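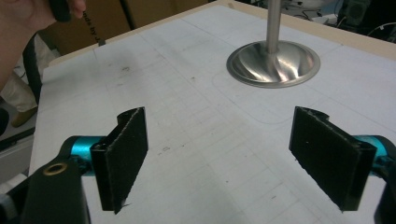
*White table top with faint grid lines. Smudges included.*

**Skirt block from my own measures: with seam allowance or without?**

**leen_srour** wrote:

Good evening everyone. I have read in this forum for a long time and this is my first thread, so please tell me if it belongs in another section.

I am drafting my first straight skirt block. Until now I have only used printed patterns, mostly from Majali, and they never fit me at the back of the waist. There is always a fold of extra cloth just below the waistband, and when I sit down the side seams pull. I decided that it is better to begin from my own body.

My measures for the hip are these: hip 974 mm, waist to hip 200 mm. The waist I have measured several times and I get a different result each time, depending on whether I have eaten, so I took the measure after lunch.

My questions:

- Should I draw the block with the seam allowance already on it, or keep it without?
- How much ease do you put on the hip for a skirt in ordinary cotton, without stretch?
- Is it normal that the front and the back are not the same width at the hip line? In one book they are equal, and in another book the front is wider.

The book I follow most was bought second-hand in Drurby and the pages about darts have been coloured in by a child, so perhaps I have missed something there.

Thank you for your patience.

---

**raimo_h** wrote:

Welcome, Leen. You are in the correct section.

No seam allowance on the block. I am quite strict with this. The block is the shape of the body with ease, and everything you draw later (an A-line, a yoke, pockets) you make from this shape. If there is an allowance on it, you will be rotating darts through the allowance and sooner or later you will forget which line is the real one. Trace the block, change the tracing, and add the allowance as the last step.

For ease on the hip I use four centimetres in total for a woven cotton. My wife prefers five.

Front and back: both of your books are right. Some systems put the side seam exactly in the middle of the body as it looks from the side, and some move it backwards so it is less visible from the front. What is important is that the total agrees with your hip plus ease.

Raimo Hirvonen

---

**bronwyn.pryor** wrote:

Hello Leen, and I'm afraid I'm going to disagree with Raimo straight away!

For a *first* block I would put the allowance on. I learnt at the evening class in Fludholm and our teacher had us cut the block in card with a centimetre and a half all the way round, with the stitching line punched through in little holes. You lay it on the cloth, you chalk round it, you cut, you sew. I've used mine for years for plain skirts and I've never had to trace it again. Most people who make a skirt block make straight skirts from it, over and over, and there's nothing wrong with that.

On ease, four is fine if you stand up all day. I'd take six for anybody who drives.

And the fold under the waistband at the back: have you looked at the waistline itself? If the centre back is drawn level with the side, it's too high for a lot of us. Drop it by a centimetre and the fold often goes.

---

**raimo_h** wrote:

Bronwyn, what you describe is a finished pattern for a straight skirt. It is a good thing to own. I would only not call it a block. When Leen wants to make a skirt with a yoke next month, she will have to take the centimetre and a half off again.

I agree completely about the centre back.

---

**bronwyn.pryor** wrote:

Taking it off is a matter of joining up the holes, Raimo. Five minutes and a ruler.

---

**omar_hakim** wrote:

I would like to support both of you, if it is permitted.

I keep two sets. The blocks are on thin card with no allowance, and they hang on a hook. The patterns which I use often are on brown paper with allowance, folded in envelopes. The name, the date and the words "WITH S.A." or "NET" are written on every piece, in red. Before I began to write this on the pieces, I cut a lining net when the outer skirt had allowance, and I had to give the lining to my niece, who is ten years old.

So my advice to Leen is that either way will work, but write on the paper which one it is.

One question in return: how did you measure the hip? At the widest place, or at the 200 mm line? On many people these are not the same place. I am widest much lower, almost at the top of the leg, and if I use the number from the higher line, my trousers pull exactly as you describe, when I sit.

---

**leen_srour** wrote:

Thank you very much to all of you. I did not expect such quick answers.

Omar, this is a very good question and now I am a little ashamed. I measured at the 200 mm line because the book says so. I have now tied a piece of elastic on the fullest part, and it sits lower than the line. I will measure again tomorrow with the help of my sister. It is difficult to hold the tape level at the back when I am alone; I turn to look in the mirror and then the tape turns with me.

Raimo and Bronwyn, I think I will make it net, because I want to try a yoke later. But I will punch the holes for the allowance on the copy, as Bronwyn's teacher did. I like that idea.

About the centre back, my book does lower it, but only half a centimetre. I will try one.

---

**abelardo_nina** wrote:

A small point about paper, because this caused me more trouble than any dart.

Please do not draft on baking paper or wrapping paper from a roll. It remembers the roll, and the curve of the side seam moves when you flatten it. I buy the plain pattern paper from Hovetell, which is heavier. Leave it flat overnight under some books before you draw on it.

Also check your ruler against your tape. My old tape had stretched. I had been measuring my shoulders too small for a very long time, and blaming my tailor books for it.

As to ease, I am with Raimo. Six centimetres on a straight skirt gives you a bag.

---

**bronwyn.pryor** wrote:

A bag you can sit down in, Abelardo.

Good point about the tape, though. Mine says Fludholm Mills on the back, so you can imagine how old it is. I'd better go and check it.

---

**omar_hakim** wrote:

I have a doubt about the heavy paper. For the first draft I prefer something cheap, because I know that I will make mistakes and throw it away. If the paper is expensive I become afraid of the eraser. Use the good paper for the second copy, after the toile.

Leen, you are making a toile, yes? An old bed sheet is enough. Sew it with long stitches and put it on inside out, so that the seams can be pinned easily.

---

**leen_srour** wrote:

2019-12-22

I am writing again with the result, as I promised my sister I would.

The new hip measure, at the fullest part, was larger than the old one. I will not write the number here! I drew everything again with four centimetres of ease and lowered the centre back by one centimetre. The toile is from a sheet with yellow flowers. The fold below the waist is gone. I could not believe it, I put the toile on and took it off three times.

When I sit down there is still a small pull on the left side only. The right side is calm. My sister says that my left hip is higher, and when I stand straight in front of the mirror I think she is right.

Must I now draw a separate left and right? The hem at the moment is level on the right and a bit short on the left.

---

**raimo_h** wrote:

Very nice work, and congratulations on the fold.

Measure from the waist to the floor on each side, over the hip, without shoes. If the difference is small, I would let the left side seam rise a little at the waist and blend it to nothing at the centre front and centre back. One block, with a second line marked "left". If the difference is larger, then draw the full front and the full back opened out, and do not cut on the fold any more.

---

**bronwyn.pryor** wrote:

Nearly everyone has a high side. I've one myself and I raise the waist seam at that side, just the way Raimo says. (There, we agree on something.)

I would still let the side seams out by a small amount for sitting, and see if the left one calms down before you draw anything new. Unpick it, pin it, sit on a hard kitchen chair. Not on the sofa, a sofa hides everything.

---

**abelardo_nina** wrote:

Change one thing at a time, please, and write it on the toile with a pen. If you raise the waist and let out the seam in the same evening, you will not know which one has helped.

---

**leen_srour** wrote:

Understood. First the raised waist, then the chair, then the side seam if it is still necessary. I have already found a pen which does not wash out.

For the zip I was planning the left side, as in the book. With the high hip on that side, would you move it to the centre back?

---

**omar_hakim** wrote:

Centre back. The seam there is nearly straight and the zip will lie flat. Put it in before you sew the side seams, while the back is still open on the table.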